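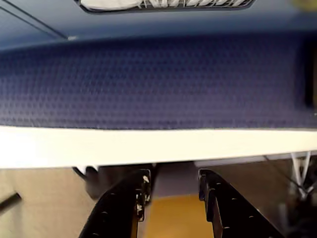 1/ Cleaning and sorting notes, part 2: textured surfaces
Smooth blue on top, navy dimples across the middle, a bright white strip underneath. Three surfaces on one object, and the dimpled part takes most of the work.

Kiprono Kashindye

2/ Dry brush first. A soft decorating brush, along the rows and then across them. If you start with a damp cloth you push the dust into the pattern and it dries there as grey rings.

3/ Then a damp microfibre cloth, well wrung out, with a drop of washing-up liquid. I tried the Cletach spray on a spare lid in January. It left a film in the low spots that took two rinses to shift, so I've gone back to the washing-up liquid.

4/ Leave white labels alone until the end. Paper ones lift at the corners once water gets under them. Wipe towards the middle of the label, never towards an edge – and if the print matters, write it down first.

5/ Smooth bands show streaks and dimpled ones hide them. Check the smooth part with a lamp held low to one side. Whatever is left will show up.

6/ White plastic is a separate job. Bicarbonate paste for scuffs, light pressure, 20 minutes at most, rinse. It won't do anything for yellowing from sunlight. I have tested this more often than I should have.

7/ Sorting. The household list stood at 436 entries when I started and is at 272 now. Most of the drop is duplicates and things listed under two names ("small brush", "brush, small"). Very little has left the house.

8/ I sort by colour before I sort by use. It sounds backwards, but colour can be done quickly across a whole pile, and by the second pass the piles are small enough to think about.
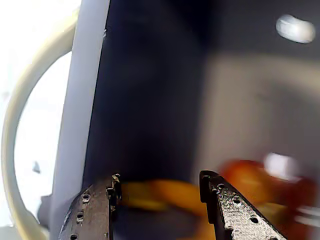 Yellow-orange in the middle, red to the right, dark behind.

9/ Warm colours stand out well on a dark background. Navy on charcoal doesn't, and that's where I lose things. For dark items I put a pale tea towel down first.

10/ Storage: Wandari crates for the bigger things, the shallow Hirano trays for anything shorter than my hand. The trays stack but the lids flex, so the heavy ones go at the bottom.

11/ Several people asked about clear crates. They're fine in a cupboard. On an open shelf in a bright room I prefer solid ones – the contents fade, and you end up looking at the mess anyway.

12/ Part 3 will be cables, once I've been to the Vitville tip with the old chargers. Replies are open if you have a better method for dimples than a paintbrush.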